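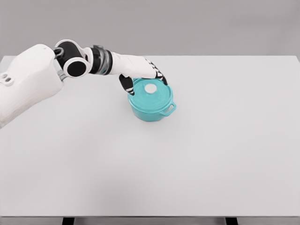
末班渡船

一月。下午四点四十,天已经开始黑了。

祖贝伊德·伊舍克跑下坡的时候,鞋带散了一只。没空系。包里是母亲的信,96封,用橡皮筋扎着,橡皮筋老了,跑一步松一点。

码头的铁门还开着。售票口亮着灯。

“去斯瓦伊的,还有吗?”

“最后一班。五点。”居利扎尔·泰金头也不抬,撕票,推出来。票号2655。“风大,不一定开。”

“不一定是什么意思?”

“就是不一定。”

她坐在候船室的长椅上喘气。墙上一张旧航线图,塞米内,斯瓦伊,中间一条虚线,被人拿指甲抠断了一截。对面坐着个老太太,膝上搁着一篮鸡蛋,用毛巾盖着。

老太太说,你是伊舍克家的吧。走路象你妈。

祖贝伊德不认识她。后来想起来了,纳兹米耶,龚多杜家的,以前住面包房楼上。母亲信里写过她,写了好几回,说她借走一把伞,绿的,一直没还。

“你妈那把伞,”老太太忽然说,“还在我那儿。”

祖贝伊德没接话。嗓子堵着。过了一会儿才说,她走了,十一月走的。

老太太点头。手在毛巾上来回抹,抹平了,又抹。

“我知道。我没去。腿不行。”停了停。“也不光是腿。”

外头汽笛响了一声,短的。居利扎尔从窗口探出头来喊,开了开了,快点,船长说趁现在!

两个人都站起来。篮子太沉,祖贝伊德接过去。跳板晃得厉害,下面的水是黑的,一下一下往桩子上撞。橡皮筋就是这时候断的。信从包口滑出来,哗的一下。

她蹲下去抓。抓住一把。又一把。老太太一只脚踩住两封,嘴里骂了句什么,风太大听不清。水手跑过来帮忙,浑身柴油味,捡了一叠塞给她。

“齐了没有?”

“不知道。”

“不知道也得走了!”

船离岸。塞米内的灯往后退,退得很慢。舱里暖和,玻璃全是水汽,她把信摊在腿上,想按年份排,手冻得不听使唤。最上面那封角上湿了,字化开一小片,还认得出来:“今天下雨,纳兹米耶来借伞,坐到很晚才走,我们说了好多话,好久没这么高兴的了。”

她看了两遍。递过去。

老太太没带眼镜,拿远了看,又拿近。

“念给我听。”她说。

祖贝伊德就念。发动机太吵,她得喊着念。念到“坐到很晚”那里,老太太把脸转向窗户,用袖子擦出一块圆的,往外看。外面什么也没有,只有浪。

“伞明天给你拿来,”老太太说,“骨子断了一根,我修过的。”

“您留着吧。”

“不留。借的就是借的。”

船猛地一歪,鸡蛋在篮子里轻轻磕响。祖贝伊德伸手去扶,信又滑下去一封,她弯腰捡起来,接着往下念。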